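Cisternas: teaching by showing
Progress report to Odico, second period
Prepared at Redanside

Thank you once again for your patience over the spring, when there was rather less to show you than any of us would have liked. I am glad to say that this report is a fuller one. The operator's station is up and working properly, people can sit down at it without a great deal of coaching, and we have a body of recorded demonstrations that we are happy to stand behind. There is still plenty that isn't right, and I have tried to put that in too, as you asked us to last time.

Where we have got to

You will remember that the plan for this period was to move from guiding the arms by hand to guiding them from a distance. In the first period the operator stood beside the machine and pushed the arms through the movement, which taught us a lot but was tiring, and it also meant there was a human elbow in nearly every recording. Now the operator sits at the station, wears the gloves, watches the head view on a screen and lets the robot's own hands do the work. Everything the arms and fingers do is saved alongside the camera views, and those recordings are what the learning side of the project feeds on.

We made 252 demonstrations in all. After checking, 94 of them went into the training set. I know that looks like a poor return, and I did wince a little when I first saw it written down, but most of the ones left out come from the early weeks when the delay between glove and finger was still too long, and everybody was overshooting. From June onwards we have kept far more than we have thrown away.

The table task

Most of the effort has gone into the table task, in which the operator has to pick up an item, bring it to the plate and let go of it cleanly. We settled on a small set of everyday shapes and kept to it: the lavender plate in the middle, the striped pumpkin to the left of it, the pale lumpy item to the right, and the light teal mug standing further back. The right hand does most of the lifting from the right side of the table, while the left waits near the front until it is wanted. It sounds dull when I describe it like that (and by the end of a long afternoon it can be!) but keeping the layout steady has let us compare one operator with another in a way we simply couldn't before.
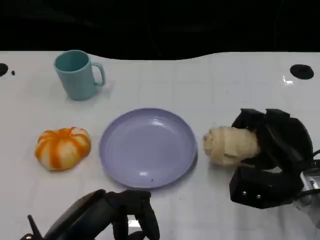

Mosden wrote back after the first report to ask whether we weren't making things too easy for ourselves, given that a real kitchen or workshop is never laid out so kindly, and whether a robot taught on such a tidy table would be any use on an untidy one. It was a fair point and we talked it over at some length. Our feeling is that the tidy table has to come first. A new operator needs to find out how the hands feel before worrying about clutter, and we need to know that a failed grasp is down to the grasp. But we have agreed to begin shifting the items between recordings in the next period, a little at a time, and Mosden have kindly offered to send us their own layouts so that we are not just marking our own homework.

What we have learnt about grasping

The pumpkin is a good teacher because it is so plain about its mistakes. If the fingers close unevenly it turns, and the operator sees it at once on the screen. The pale item is a different matter. It gives the operator much less to go on, and our first recordings with it were full of hesitation: the hand hovering, coming down, going back up for another look.

What helped in the end was changing how we ask people to come in. We now suggest bringing the index finger out over the top first, with the thumb low on the near side, and only then closing the rest of the hand. People find that the straight finger gives them something to aim with. We also ask them to stop for a breath before closing. That pause shows up very clearly in the recordings and seems to help the learning side find the moment where reaching ends and grasping begins, although I should say that this is an impression so far and we haven't yet tested it with the pauses taken out.

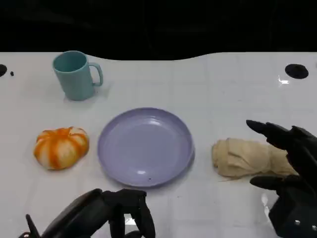 Hester Lovatt
Project Lead, Cisternas
Redanside

A word about the people at the controls, as I know this matters to Odico as much as the machinery does. We had hoped that somebody with no background in robotics could make a usable demonstration on their first day, and that has happened, though I wouldn't want to promise it for everyone. We keep each sitting to 10 minutes, followed by a proper rest. When we let people go on longer their wrists got sore and their recordings got worse, and they were generally too polite to tell us about either. The written guide for new operators has been redone in plainer language as well. The old one was mine and I am sorry to report that it was far too long.

We have had 2 stoppages worth mentioning. The first was a glove that lost its setting for the thumb, so that the robot's thumb lagged behind the operator's, and we lost the best part of a morning before working out why. The second was in the recording software, which saved the head view and the wrist view slightly out of step with one another. Those recordings have been set aside. They may be mended later if there is time, but I would sooner make fresh ones.

The wrist view

In your comments on the first report you asked whether the wrist camera was earning its keep. I was doubtful myself at the start, because the picture tilts as the arm does and it takes some getting used to. Operators mostly ignore it while they are working. For checking afterwards, though, it has become the view we turn to first. From the head, a finger can easily hide the very thing you want to look at, whereas at the wrist you can see how the upper and lower fingers are pressing and how much of the item is between them. Several demonstrations that looked perfectly good from above were marked down after a look at this one.

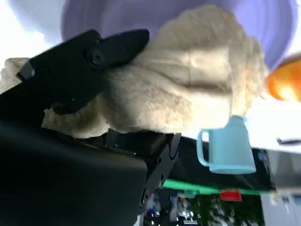
Wrist view, with the pale item between the fingers and the mug alongside.

Plans for the next period

We will start moving the items about, as agreed with Mosden, and bring the left hand into the task properly, beginning with holding the plate steady while the right hand puts something down. We would also like to try mixing the two ways of teaching, with a rough demonstration made from the station and then a gentle correction by hand at the arm itself. One or two of our operators have been asking for this for months and I rather suspect they are right.

Spending is in line with what was agreed, apart from the replacement glove, which we have met out of the repairs money. The full table of costs will follow separately in September. You would be very welcome to come and have a go at the station before then. Mornings are best, and we can have it ready from half past nine.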